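The Zestetti anthology issued by Firker in August brings together the group's complete studio recordings for the first time, along with the radio sessions that previously circulated only on cassette. The set runs to 40 tracks over two discs. Of these, 31 appeared on the original albums and singles, and the remainder are sessions, alternate mixes and one rehearsal tape of modest quality.

The sequencing follows recording dates, with one exception. "Politis" has been moved to the end of the first disc, although the sleeve notes place it before the second album. I assume the running time of the disc made this necessary, but the notes do not address the matter. Listeners who know the song from the single will also find that the version used here is the longer album take, with the organ introduction intact. The single edit is absent altogether — a regrettable omission in a set described as complete.

The sound is a clear improvement on the earlier reissue. The bass, which had been thin on the first album, now has proper weight, and the backing vocals on "Glass Harbor" can be heard separately for what I believe is the first time. Tape hiss remains on the quieter songs, and I am pleased that the engineers chose to leave it alone. 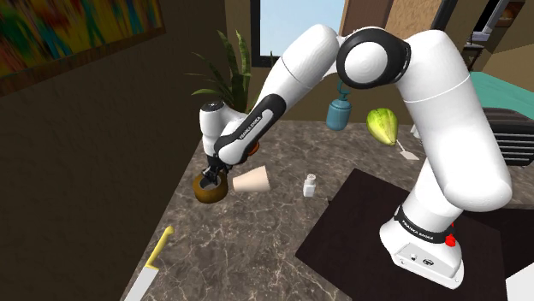

The second disc is the stronger of the two. It opens with all seven songs from the Fudotgate session, recorded live in the studio with no overdubs. The drumming is looser than on the albums and the tempos are quicker, particularly in "Carousel Road," where the group very nearly loses its way before the final chorus. The slower material from the last album suffers a little by comparison.

The booklet contains lyrics, recording credits and a short essay. Two songwriting credits differ from those on my original pressings, and I have written to the label to ask which are correct. The edition is limited to 2,000 copies, and a separate vinyl issue of the Fudotgate session is planned.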